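Andley publica las especificaciones de su panel de sujeción de componentes para el montaje de ordenadores de sobremesa

Flunham, 9 de enero de 2023

Andley ha puesto a disposición de los talleres de montaje la documentación técnica del panel Drona, un soporte vertical para procesadores y piezas pequeñas. La primera serie consta de 50 unidades y se suministra sin herrajes de fijación. La referencia de catálogo es 3477.

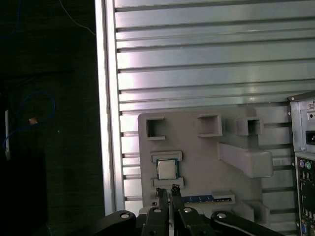

El panel Drona se instala en vertical para dejar libre la superficie de trabajo. Cada posición corresponde a una pieza de la secuencia de montaje y su geometría no admite ajuste por parte del usuario. El procesador se aloja en una ranura, entre un reborde superior y otro inferior moldeados en la propia placa, con el disipador térmico integrado a la vista. Los tres soportes cuadrados del borde superior tienen la abertura hacia el frente.

La segunda parte de la documentación trata del trabajo en el interior de la caja. Andley recomienda instalar la fuente de alimentación antes que el resto del cableado y mantener accesible su etiqueta para la verificación final – el número de serie se registra en ese momento. Los conectores se presentan uno a uno, sujetos por el cuerpo de plástico y nunca por los cables. 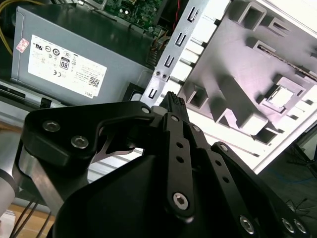

Conector negro acanalado junto a la caja abierta. Al fondo, la fuente de alimentación con distintivo 80 PLUS y marcado CE.

«La cota crítica es la profundidad de la ranura del procesador. Se revisó en cada iteración del diseño», señala Inger Riis, responsable de producto de Andley. El ensayo interno comprendió 200 ciclos de inserción y extracción por posición.

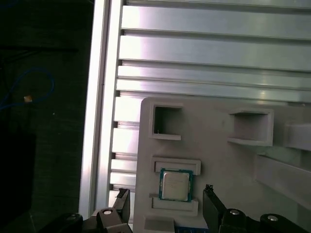

La fijación a la estructura corresponde al instalador. Andley especifica perfil de aluminio ranurado y un par de apriete uniforme en todos los puntos. Los perfiles horizontales quedan a la vista por encima del panel y en la franja que lo separa del montante vertical, lo que permite comprobar la alineación con las ranuras. El acabado mate gris claro de la placa contrasta con el aluminio, más reflectante.

La distribución corre a cargo de Alhassan, con un plazo de entrega de 60 días. Una segunda serie está prevista para mayo – incluirá los herrajes.

Contacto de prensa: Inger Riis, Andley, Flunham.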